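How to get set-in stains out of washable clothes (the soak method)

517 shares | 4 comments

Ok quick one because people keep asking me in the messages. Old stains. The ones that already went through the wash, maybe the dryer too. Most of them still come out. Not all.

What you need:
Oxygen bleach powder (the kind for colors, NOT chlorine)
Plain dish soap
A bucket or a deep sink
An old toothbrush
White vinegar, only for the sweat stuff
Time. Mostly time.

First, read the tag. Wool, silk, leather trim, dry clean only: stop, different page. Cotton, poly, blends, keep going.

Then figure out what the stain is. Grease looks darker than the cloth around it and has a soft edge. Food and drink usually has a hard ring. Yellow under the arms is sweat plus deodorant. Rust is orange and this method wont touch it, get a rust remover.

Grease first. Dry cloth, no water yet. Dab of dish soap right on the spot, work it in with the toothbrush, small circles, both sides of the fabric. Leave it half an hour. Rinse from the back so it pushes the grease out the way it came in. Hold it to a window. Still dark? Do it again before you do anything else.

Coffee, juice, tomato, grass. Skip straight to the soak. Warm water, as warm as the tag allows. Dissolve the powder completely BEFORE the clothes go in, otherwise you get pale speckles where the grains sit. Follow the amount on the box. Push everything under, put a plate on top if it floats. Six hours. Overnight is fine for white cotton.

Blood and egg are the exception, cold water only. Warm sets them.

Sweat marks: one part vinegar to two parts water, twenty minutes, rinse really well, THEN the soak. Dont mix the vinegar into the soak bucket. Rinse in between, every time.

Sort before you soak, not after. Anything with red next to white gets its own turn, alone, and a test first. Wet a hidden seam with the solution, press a white rag on it, wait ten minutes. Pink on the rag means no soak for that one, spot treat only and keep it moving.
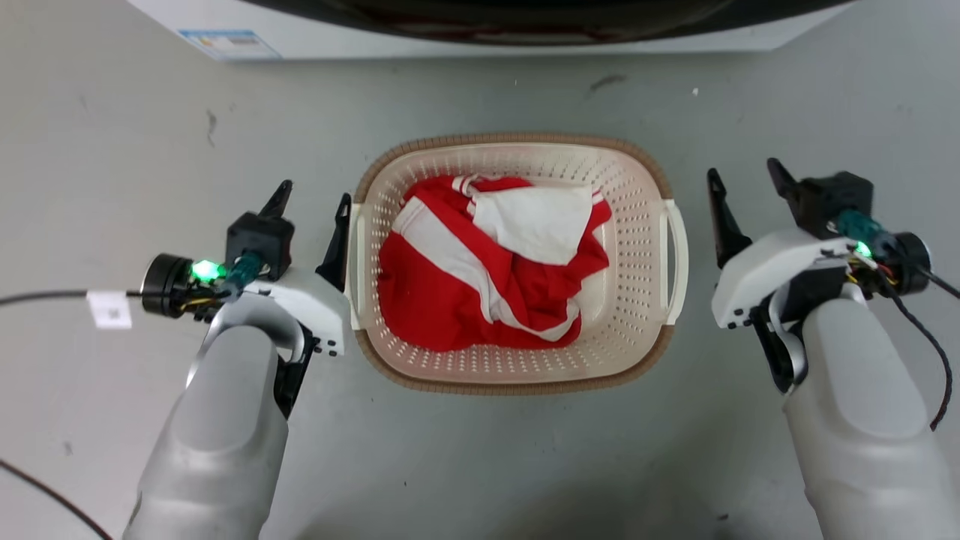

Violeta Cabral

Stripes are the worst for this. If the dark color has already bled into the light one, dont let it dry. Straight back in cool water with fresh powder, change the water when it turns, repeat till it stays clear. I've had a striped beach towel take three rounds over two days. It came back. The pillowcase from the same load did not, I use it for dusting.

After the soak, wash as normal. Regular detergent, no fabric softener, softener leaves a film and you cant tell whats stain and whats film.

Now the important bit. No dryer. Hang it up, let it air dry all the way, look at it in daylight. Wet fabric hides everything. If theres a shadow left go back to the start. Heat is what locks it in, and a stain thats been dried twice is twice the work.

Stuff I tried that isnt worth it: hairspray on ink (the new kinds have hardly any alcohol, use rubbing alcohol and a rag underneath). Baking soda paste on grease. Lemon juice on colors, it left me a pale patch on a navy apron. Toothpaste. Please no toothpaste.

How long is too long? Dont know. I got gravy out of a tablecloth that sat in a drawer from January until the end of summer. Took four soaks. A two day old turmeric stain on a napkin beat me completley. Hang that one in the sun and hope.

Wear gloves if your hands crack like mine do. Empty the bucket after, the powder stops working in a few hours once its wet and a closed container of it can build up pressure. So no saving it in a bottle.

Next up, collars.

2128 views

Comments (4)

Horkis
Does this work on baby formula? Its been through the dryer already.

Violeta Cabral
Yes but cold rinse first, then the long soak. Might need two.

Yusri Latuheru
Did the overnight one on 36 cloth napkins from our restaurant, white cotton. All but a couple are fine. The couple were turmeric, as you said.

nillo
what about black jeans, do they fade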